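Wistside Neighborhood Newsletter
Home | News | Events | Library | Parks | Contact
Print this page | E-mail this page

Toy library moves to the Sorensen building in March

The Wistside toy library will close its current room at the end of February and reopen in the old Sorensen building in March. Members will have two weeks without lending in between. Anything due back during those two weeks can be kept until the new room opens, and there will be no late charges for that period.

The present room, behind the swimming pool office, was only meant to be used for a year. It has now been used for nine. The roof leaks over the puzzle shelves, and the door is too narrow for a double stroller, so parents of twins have had to leave theirs in the hallway. The pool also wants the space back for lockers.

The new room is on the ground floor, on the side facing Clinddale Road. It is larger by 380 square feet and has its own entrance with a ramp. There are windows on two sides and a sink, which will make it much easier to wash returned toys before they go back on the shelf. Parking is behind the building. The first two rows belong to the dental practice, so please use the rows by the fence.

The number 14 bus stops at the corner. Coming from Skikville, get off at the stop after the post office and walk back half a block. The stop in front of the building is out of use until the sidewalk work is finished.

Lending hours will change a little. Mornings stay the same, from 9:30 until noon. The afternoon session will start at 3 p.m. instead of 2:30, so that parents who pick up children from the elementary school have time to get there. The early evening session was hardly used last winter and will be dropped for now. If you depended on it, leave a note at the desk and we will look at it again in the summer.

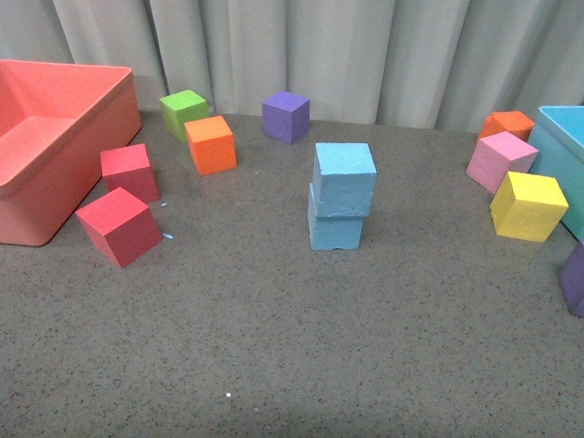
The catalog is being redone at the same time. At the last stock check it had 2254 entries, but a good number of those were single parts of sets that had been entered separately over the years. A train set might be listed once for the engine, again for the track and a third time for the bridge. From March on, each set will have one number and one bag or box, with a card inside that lists the parts. Please check the card when you borrow and again when you return. If a piece is missing when you get home, call or write the same day and it will be noted.

Several kinds of items will not make the move. Battery toys that no longer work are being recycled. Board games with missing pieces will be put on a giveaway table by the door during the last two weeks of February – take what you want, no need to ask. The two large plastic slides are going to the Skikville daycare, which has a yard for them. Ride-on cars and tricycles are staying in the collection.

Membership fees are not going up this year. A family membership still covers four items at a time for three weeks, with one renewal. Grandparents who look after children during the week can borrow on the family's card, but the desk needs their name on file. Cards issued before the computer system was changed will have to be replaced, and this takes a few minutes at the counter. Bring the old card with you if you still have it.

We could use help with the packing. Most of it is light work, wrapping puzzles and taping boxes, and can be done sitting down. The shelving is heavier and will be moved by a hired truck. Clean cardboard boxes with lids are welcome at the current room any morning. Please flatten them if you can, as storage is tight. We have enough newspaper.

Donations of toys are on hold until April. After that we would mainly like wooden puzzles for ages two to four, bath toys without holes, and dress-up clothes that can go in a washing machine. We cannot take stuffed animals or car seats.

The phone number and e-mail address stay the same. Mail sent to the pool office after the move will be forwarded through June.

Print this page | E-mail this page
Sign up to get the Wistside newsletter by e-mail every month.
This site uses cookies. By continuing to use it, you accept our cookie policy.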